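Fletetti Component Handling Kit -- Gallery

Fletetti supplies a robotic handling kit for organizations that repair, upgrade or take apart desktop computers and servers in quantity. The kit is offered through the Crichton service centre, either as an outright purchase or under a yearly service agreement. This page is intended for repair depots, colleges and recycling programs considering the kit for their own benches.

What the kit includes

The standard package, catalogue number 2645, consists of the gripper, a wrist camera, a mounting plate and the Dridusov control software. Replacement finger links are sold in pairs. The arm itself is not included, and customers should confirm with Crichton that their model is supported before placing an order.

Software and set-up

Dridusov is supplied with 29 stored handling routines, covering processors, memory and expansion cards. Customers may adjust any routine or record their own. Set-up at the customer's site takes two days and includes training for up to 11 staff. Further training days may be booked at the Flilau workshop, where the kit is also available for trial.

Processors and sockets

Processor work is the most delicate task the kit is offered for. The part must be held by its edges, kept clear of the contacts and brought to the socket at the correct angle. Load plates and retention levers differ from one board to the next, and a separate routine should be prepared for each board a customer intends to service. 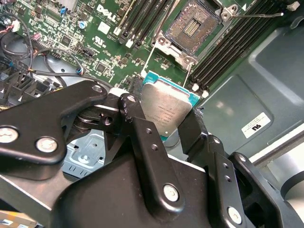
Customers who handle several makes of server are advised to begin with the board they see most often and add others once staff are comfortable with the software. Crichton can prepare the first routine on request -- a sample board must be sent in advance.

Service and warranty

The gripper is covered for 52 weeks from delivery. Finger links are treated as wearing parts and are not covered. Trial bookings at Flilau are open until the end of December.

Page updated 2 Apr 2022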